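About Faltance

Faltance is a small language school above a shoe repair shop in Eskola. We teach Finnish, Spanish and Cantonese to adults who have jobs, children, or a sincere belief that they are bad at languages. We have 176 students at the moment and one kettle.

How we started

Orvokki Räsänen taught evening Finnish at a big college until the college moved her course online and asked her to record it once, for good. She rented our first room instead. Ramiro Gallardo came in to ask about beginner Finnish and left with a job teaching Spanish. His Finnish is coming along – ask him again in September.

Ho-yin Yip joined two years later and built the Cantonese course from scratch, including the tone drills you may hear from the stairs. The shoe repair shop has been very decent about it.

How we teach

Classes have no more than 12 people. You will talk in the first lesson, badly, and so will everyone else. We start with things you can point at, buy or eat, and leave the grammar tables until you've run into the problem they solve. Week one covers greetings, numbers and fruit. By week three you can complain about the price of oranges, a skill that travels well.
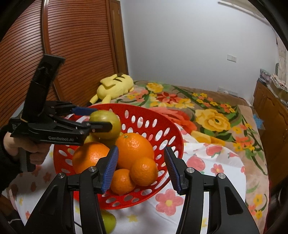
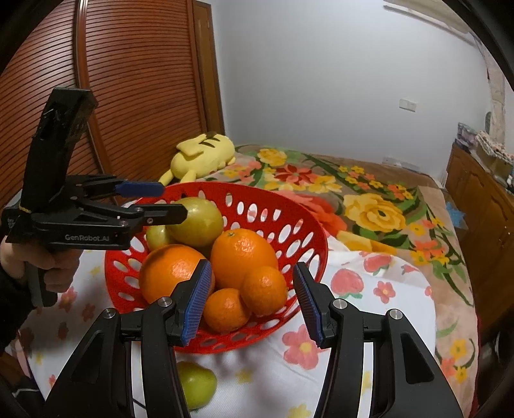

Oranges, mandarins and a red basket.

Who does what

Orvokki Räsänen – Finnish, all levels, and the final word on commas
Ramiro Gallardo – Spanish, plus the film evenings
Ho-yin Yip – Cantonese
Eetu Ahonen – office, invoices, lost umbrellas
Santeri Partanen – Finnish for the workplace

Joining a class

New groups start in September and January. A term costs 257 euros, with 50 off if you bring a friend who stays past the second week. Placement chats are free and take place in the office after 5 p.m. Take the side door; the front one belongs to the shoes.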